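Notizen für den Vortrag "Die Tür bleibt auf", Gemeindeforum Rinness

(Erst warten, bis alle ihren Kaffee haben. Mikro testen, das hintere pfeift gern.)

Guten Abend zusammen, schön, dass ihr da seid! Ich komme aus Skevside, das liegt von hier aus hinter allem, und ich will euch heute von unserer Kirchentür erzählen. Ja, von der Tür. Die war nämlich jahrzehntelang abgeschlossen, außer sonntags zum Gottesdienst und wenn jemand geheiratet hat oder gestorben ist. Wer einfach mal beten wollte, musste sich den Schlüssel im Pfarrbüro holen, und das Büro hatte vormittags zwei Stunden offen. Ich habe selbst einmal davorgestanden, im Februar, mit einem Kopf voller Sorgen, und bin dann eben wieder heimgegangen.

(Kurze Pause. Fragen: Wer von euch hat einen Schlüssel zur eigenen Kirche? Hände hoch.)

Unser Projekt heißt Odo. Der Name kommt von dem Mönch auf unserem alten Fenster, von dem wir kaum etwas wissen, außer dass er eine Laterne trägt. Der Plan war schlicht: morgens um acht aufschließen, abends um sieben zuschließen, jeden Tag, auch wenn es schneit. Im Kirchenvorstand gab es natürlich Diskussionen, und ich will die Einwände gar nicht kleinreden. Was ist mit den Leuchtern? Was ist mit der Heizung? Und wenn einer auf der Orgel herumklimpert? (Hier die Geschichte mit dem Konfirmanden und dem Filmthema nur erzählen, wenn die Stimmung gut ist.)

Also, die Leuchter stehen jetzt in der Sakristei, auf dem Altar haben wir einfache aus Ton. Die Orgel hat ein Schloss bekommen. Und die Heizung läuft werktags nur auf Frostschutz, dafür liegen Decken in den Bänken, die werden wirklich benutzt. Gekostet hat uns der Anfang 300 Euro, das meiste ging für das neue Türschloss mit Zeitschaltung drauf. Für den Schließdienst, falls die Technik streikt, wechseln sich vier Haushalte ab, die alle in Sichtweite wohnen.

(Gästebuch hochhalten!)

Das hier ist unser Gästebuch, und das ist für mich der eigentliche Schatz. Im ersten Jahr kamen über 900 Einträge zusammen. Manche schreiben nur ihren Vornamen. Ein Kind hat gebeten, dass der Hamster gesund wird, mit Zeichnung. Jemand aus der Kapelle Conceição, mit der wir seit einer Pilgerreise Briefe tauschen, hat eine halbe Seite auf Portugiesisch dagelassen, und wir haben sie im Gottesdienst übersetzt vorgelesen. Ich lese euch jetzt drei Einträge vor. (Gelbe Zettel. Den langen weglassen, da muss ich immer schlucken.)

Zum Gottesdienst kommen übrigens nicht plötzlich Massen, das fragt ja immer einer. Am Erntedank waren wir 71, das ist bei uns voll. Aber ich kenne jetzt Leute, die ich vorher nur vom Bäcker kannte, weil ich sie nachmittags um vier in der dritten Bank treffe. Man nickt sich zu, und manchmal sitzt man danach noch auf der Mauer und redet.

(Jetzt letzte Folie, danach Fragen. Um neun muss der Saal frei sein.)

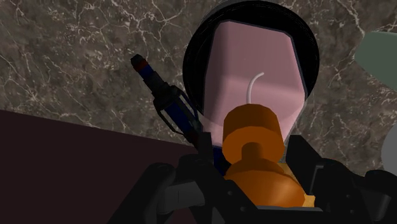

Zum Schluss noch zum Gebetstisch, den wollten bisher alle sehen, die uns besucht haben. Wir haben lange über die Platte gestritten. Die einen wollten Holz, die anderen etwas, auf dem Kerzenwachs keine Katastrophe ist. Ich war ja für Marmor, so einen braungrauen mit dünnen, hellen Adern wie auf der Folie, das hätte mir schon gefallen! Geworden ist es Eiche, und das Wachs kratze ich mit einem alten Löffel ab. Wenn ihr in Rinness selbst so etwas plant, ruft mich gern an, ich bringe auch das Gästebuch noch mal mit. So, und jetzt eure Fragen, gern auch die zur Versicherung.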